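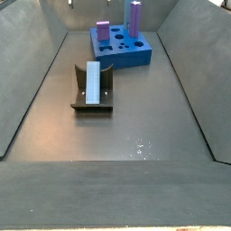 One member objected that sorting parts into a tray is a long way from emptying a dishwasher, and that the group should stop telling people the two are nearly the same. The member asked for the objection to be written down first, ahead of the agenda, and the meeting agreed.

Minutes, Household and Shop-Floor Chores Working Group
Urthorpe, 07/02/2018

Minutes of the last meeting were accepted with one correction. The shelf-stocking trial was at the Magalhães store, not the warehouse.

1. Block and holder work

The foam block and the black holder were discussed. The work is picking up a piece and setting it upright, either in the holder or in a hole of the right shape. Members from Korent think this is a fair stand-in for loading a parts tray on a line. Others said the pieces are stiff and keep their shape, and most of what gets handled in a kitchen does not.

Korent reported 200 attempts with the rectangular blocks, of which 148 ended with the piece seated and let go without help. Most of the misses were pieces set down at a slight tilt. The star-shaped piece was left out of the count, as it has to be turned to line up with its hole and the present program does not do that well. It was asked that the next report give the star piece its own line, even if the number is poor.

A member asked how long one attempt takes. Korent did not have the times at the meeting and will send them.

2. Household chores

The list of chores was gone over again. Wiping a flat counter stays under "can be done with someone nearby." Folding towels was moved down to "not yet." There was disagreement over putting away silverware. Niloder has seen it done with forks and spoons laid out apart, but not from a full basket. Left as "not yet" until somebody shows it from the basket.

Making a bed was taken off the list for this year.

3. Shop floor

Magalhães said the night shift would take a machine for moving empty totes tomorrow if the price came down. Picking single items off a shelf is still too slow for them. They handle 256 different items in the trial aisle and the machine was given only the boxed ones. Bagged goods were not tried.

Niloder asked if the boxed items could be turned label out as well. Magalhães said their own staff do not always manage that, but it would be wanted in the end.

4. Wording of the public page

The page now says machines "can do simple chores." Agreed to change this to name the chore and say where it was tried. The opening objection was taken as settled by this change. The member who raised it would like to see the new text before it goes up.

5. Other business

Storage at Urthorpe is short. Korent will take back two of their crates.

Actions
Korent: attempt times, separate line for the star piece, crates.
Niloder: silverware trial from a full basket.
Magalhães: list of bagged goods with weights.

Next meeting in September, same room, start at 7.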